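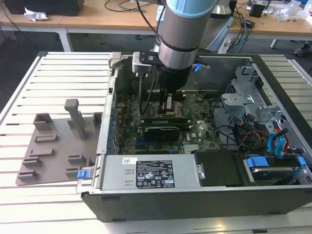 ## Nillorier bench set: practice tower, table and parts plate

A used desktop tower that you are allowed to take apart, a table that doesn't wobble, and a plate to park the small pieces on. Coppens sells the three together as item 759, or separately if you already own a table you trust.

### The tower

It's a plain office machine from a large retired batch. The side panel comes off and the case lies flat with its insides facing up, so you work down into it like a very dull picnic basket. Motherboard, processor, memory, power supply and drive cage are all within reach. The colored latches and clips are blue, and the wiring is red, yellow, black and whatever else was fashionable in power cables.

We don't promise it will win any games. We don't promise an operating system either. Towers vary a little from one batch to the next, mostly in how stubborn the drive carrier is.

### The table

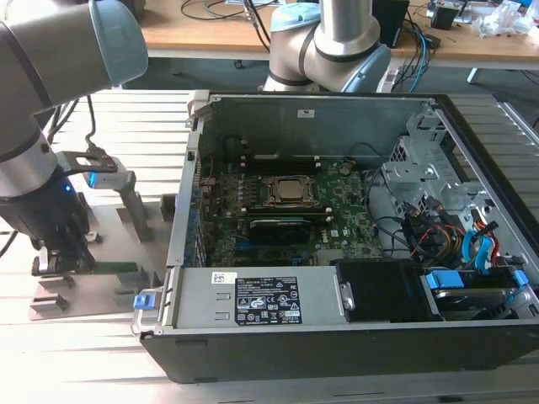 Aluminum, with slots running its full length, so anything with the right bolts can be fixed wherever you like and moved when you change your mind. Bolts are included. There are 17 of them, and you will own 16 by June. The set weighs 211 pounds in its crate — please don't order it to a third floor and then act surprised.

### The parts plate

The Hullorum plate bolts down beside the tower. Its raised blocks give memory sticks and other thin parts somewhere to go that isn't your shirt pocket.
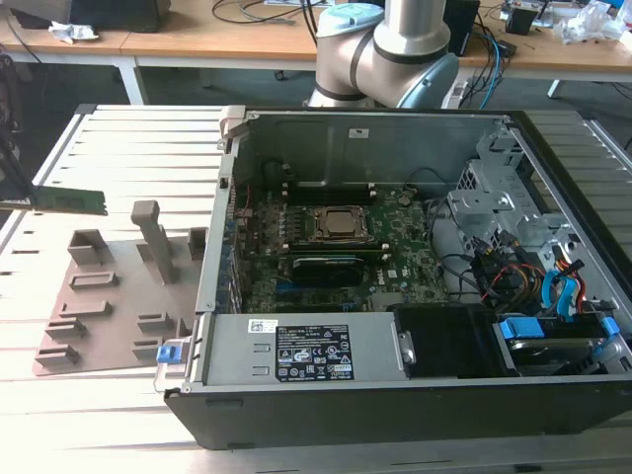 Jozef Wouters writes that he ordered the plate without the tower, used it for a month, and then came back for the tower: "I had somewhere to put the memory and no memory to put there." He also thinks the instruction sheet is too short. It is now two pages.

The plate is gray and comes in one finish, which is also gray.
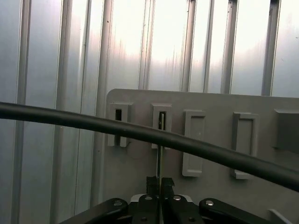
Wipe it with a dry cloth. Solvent cleaners dull the surface, and it didn't have much shine to lose.

### Ordering

- Full set: $1,294
- Spare bolts: free, within reason
- Delivery: Etis, curbside only

Questions about fit go to Bram Bakker at the parts desk. Have your table's slot width ready — "normal" is not a width.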